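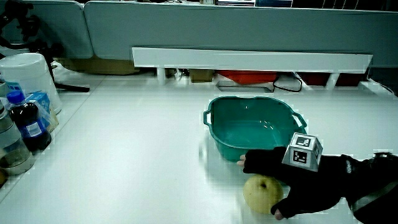
Glove and pear, Grutik open day

clokell_fan
Finally got to the Grutik open day, 12 August 2018, after missing the February one. Three of us drove down and I reckon it was worth the petrol. I spent most of my time at the teaching table, where a person wears the glove with the marker block on the back and handles stuff by the basin. Adesuwa Anozie ran our group and she was great, let my nephew ask 42 questions about pears.

munty247
Was that the same demo as last time? I sat through the Munteanu talk in Feb and left early. Felt like watching someone put away groceries.

clokell_fan
Ha, it kind of is putting away groceries. I like that though! I can follow it. The big fast arms at Clokell go past in a blur and I come home none the wiser.

PolyxeniM
Polyxeni Makris here, I help with the Grullari bookings. Munty, the talk was a bit dry, I'll give you that. The table was much better this time, you could ask things while they worked.

munty247
Fair enough. Still don't see why it needs a grown adult in a glove. Just program the thing.

clokell_fan
Program it for every piece of fruit in the shop? Adesuwa told us they're after 3000 recorded grabs before they even start training. My other one, different view:
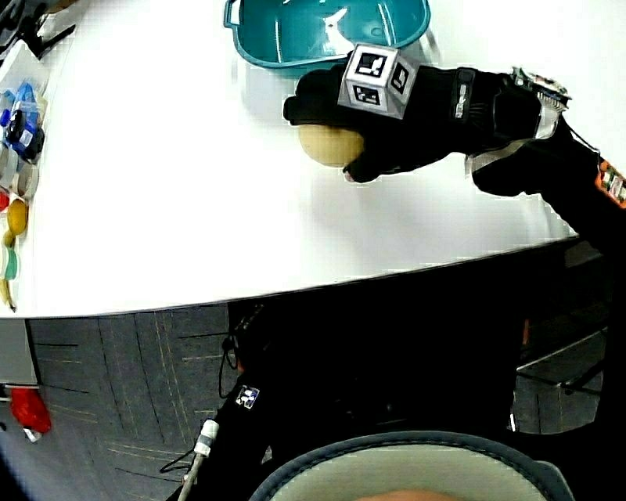 Round tan one this time, cube marker on the glove

rusty_hinge
Is that an egg or a ball? My money's on ball.

clokell_fan
Ball, I think, but it's pretty egg shaped so I won't argue.

munty247
3000 grabs and I bet it still squashes a tomato. What was parking like?

PolyxeniM
Free behind the Grullari building, but it fills up early. Come in the side gate, the front one sticks.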